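Updates › Household › Threads

Filed under: Packing & Small Storage

1/ Lirnby is reopening its packing table to residents this September. Over the next several posts we set out what to bring, how the table is arranged, and how small items should be sorted before they leave it.

2/ The table is intended for small belongings only: pouches, bottles, snack bags, chargers, toiletries. Larger items such as coats and bedding continue to be handled at the Flamance counter on the ground floor.

3/ Each session lasts 90 minutes and includes 6 places. Residents who have reserved a place are asked to arrive with their items already out of their luggage. Unpacking at the table took up much of the time last season.

4/ Bottles. Please empty them at home. A bottle with a little left in it should stand upright at the back of the table and be packed last, in an outer pocket. Caps should be checked by hand before the bottle goes in.

5/ Drawstring pouches. These remain our preferred container for cords, keys, and coins. Pull the cord fully closed and tuck the loose end inside. A trailing cord catches on everything else in the bag.

6/ We are often asked about color. A bright pouch is easier to find at the bottom of a dark bag, and we recommend one for anything needed during the trip. Dark pouches are suitable for items that will stay packed until arrival.

7/ Clear bags. Use them for food and for anything that may leak. Press out the air before sealing. Residents may bring their own or purchase the Kadlec bags at the desk, which are sold in packs of 2 for 99 cents.

8/ Soft items that hold no shape, including folded totes and spare liners, should be packed after everything firm is in place. They fill the gaps well and protect whatever sits beside them.

9/ The slatted stand. Several residents have asked whether it may be used as a shelf. It may, for light items. Please keep it near the middle of the table so that it can be reached from either side.

10/ The table itself should be wiped before and after each session. Cloths are kept in the Cisard drawer, second from the top. Used cloths go in the bin by the door and should not be returned to the drawer.

11/ The window side has the best daylight through the afternoon, and sessions that involve labels or small print will be held there. Evening sessions will begin at 6 and will use the overhead lights. 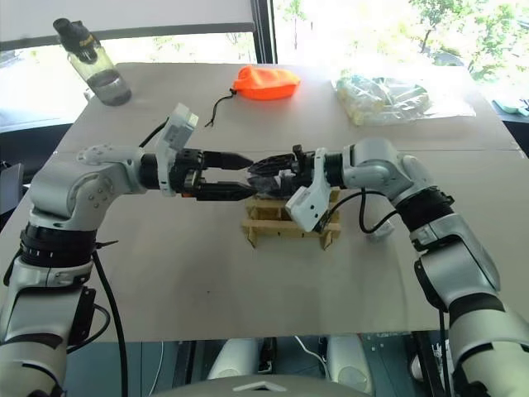
At the window table: orange drawstring pouch, clear bag, water bottle, and the small slatted stand.

12/ Items left behind will be placed in a clear bag, marked with the session time, and held at the Flamance counter. Food will not be kept overnight — please check the table before leaving.

13/ Reservations open at noon through the Lirnby front desk. Residents who need a lower table or a chair with arms should mention this when reserving, and one will be set out before the session begins.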